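Ticket 163 — Wire harnesses arriving tangled, divider box not holding up
Product: Denov compartment box, cardboard, with grid insert
Status: Open

Hi Denov support,

Me again! I wrote in back in April about the order that went to our Bretarmont address by mistake, and you sorted that out really quickly, so I'm hoping for the same luck with this one. It's a less dramatic problem but it's driving me a bit crazy.

We use your boxes to keep wire harnesses apart, one harness to a compartment, so whoever is building can reach in and grab one without dragging its neighbors along. That worked great for the first month or so. Now the cardboard has gone ragged — the top edges of the box are torn and the dividers inside have turned fuzzy and rough along the top. The connectors snag on that fuzz every time. I pull one harness, the plug catches, and I end up doing surgery with two fingers down a dark little slot.

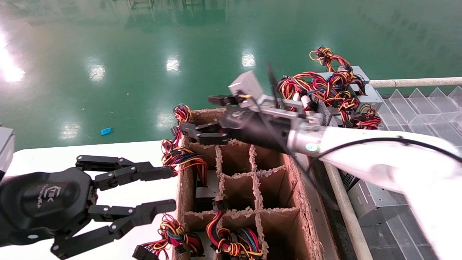 The other half of the trouble is the backlog. Harnesses that don't make it into a compartment get heaped on the power supplies, and once they're in a heap they knot up with each other (red, yellow, black, all in one big plate of spaghetti). Then I have to untangle them before I can box them, and by then I've lost my patience and just drape one over the rim to deal with later. You can guess how that goes.

What I've tried so far:

Trimmed the divider edges with scissors. Looked nice for a day, then they frayed again.

Ran packing tape over the top edges. This helped the most, but the tape lifts at the corners where the dividers cross, and then the wires stick to it. Worse than the fuzz, if you ask me.

Coiled each harness and dropped it in connector first. Good for the short ones. The longer ones spring open and climb back out.

Swapped in a fresh insert from the same batch. It started fraying after 5 shifts.

Update, 3 pm: I dug out an old Vörös bin with plastic dividers and put 22 harnesses through it after lunch. No snags at all, but the slots are too wide and two harnesses kept ending up in one, so it's not a real fix for us.

So, my questions. Do you sell the grid insert in plastic, or at least with a coated edge? Giken has one in their catalog but it's made for their own box, and I'd rather not replace everything. And if cardboard is the only option, is there a heavier grade that fits the same outer size?

I'm keeping the torn box on the bench for now in case you want me to measure the slots. Just tell me whether you need inside or outside dimensions — last time I sent the wrong ones!

Thanks so much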